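Planning for Bicycles in Small Towns
Unit 4 handout: Bike parking and trail access
Instructor: Laiba Awan

Reading before class: the Mengal parking inventory (course folder) and Shamim Khokhar's memo on rack placement. Bring both.

Short-term and long-term parking

Short-term parking is for visits of under 2 hours: shops, the library, the post office. Riders want it close to the door and will not walk far to use it. Long-term parking is for workers and commuters. They will accept a longer walk if the spot is covered and can be locked.

When a town has too few racks, bikes end up on sign posts, railings and trees. Before writing a rule against this, count the legal spaces nearby. In the Mengal inventory, over 80 bikes were locked to something other than a rack, and most of them were downtown, where the town had put in very little parking.

Rack basics

A rack should hold the frame at two points. Racks that grip only the front wheel can bend it. Leave 30 inches between a rack and a wall, and more if the rack is used from both ends. Keep racks out of the curb ramp area and off tactile paving.

Where the right-of-way comes in

The sidewalk strip usually belongs to the town or the state, even when the shop owner sweeps it. A rack there needs a permit. Find out who issues it. In Mengal the main street is a state road, so the town had to apply like anyone else.

Trails

Riders coming in from a trail often stop at the first place that has water and somewhere to lock up. Khokhar's memo suggests putting parking where the trail meets the street grid. Note the surface too, as it affects who will ride in.

Assignment

Pick one block in Mengal. Draw it to scale, mark every legal parking space for bikes, and propose two new locations. Write 360 words explaining your choices. Due at the start of the Unit 5 class.

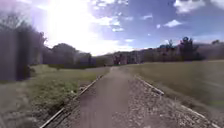
Drawings can be done by hand. Put the scale and a north arrow on the sheet, and staple the written part behind it.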